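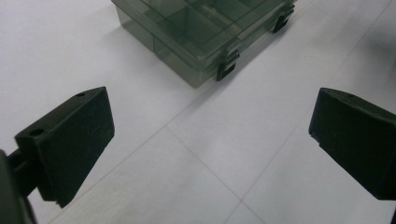
Deltorcombe has reorganized the small-parts store at its Foulkes workshop, replacing open trays with closed compartment boxes. The change covers 610 part types, mainly screws, washers and spring clips. The new standard is a divided plastic box with a separate lid, held shut at the front edge by two black latches. Smoky, semi-transparent plastic was accepted for the boxes, as the dividers can still be made out through it. Each box gets a printed label on the short side, and no part type may be split across boxes.

Sorting began in March and took 2 weeks. Olanrewaju Okafor, who runs the store, said 87 part types were withdrawn as duplicates or obsolete sizes. The rest were checked against the Stirno parts list, which had not been revised since the workshop moved. 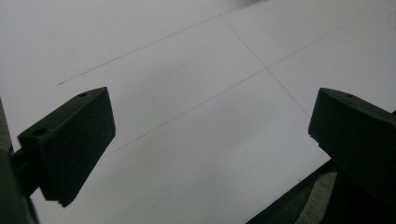

Boxes are now issued whole. A fitter signs for the box, takes it to the bench and returns it before the end of the shift - single parts are no longer handed over in bags. Stock levels are checked by weight, with a reorder point of 400 pieces for the common screw sizes and a lower one for clips.

Parts in use at the bench go into small open tubs, and anything left in a tub at shift end is returned to its compartment. 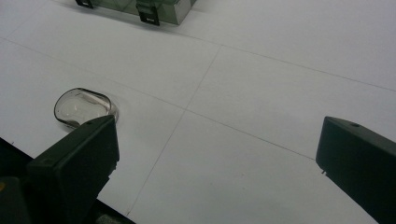
Hadiza Ogunleye said the weight check works for screws but not for the lighter washers, where a small error on the scale throws the result off. She has asked for those to be counted by hand until a finer scale arrives from Iltetti.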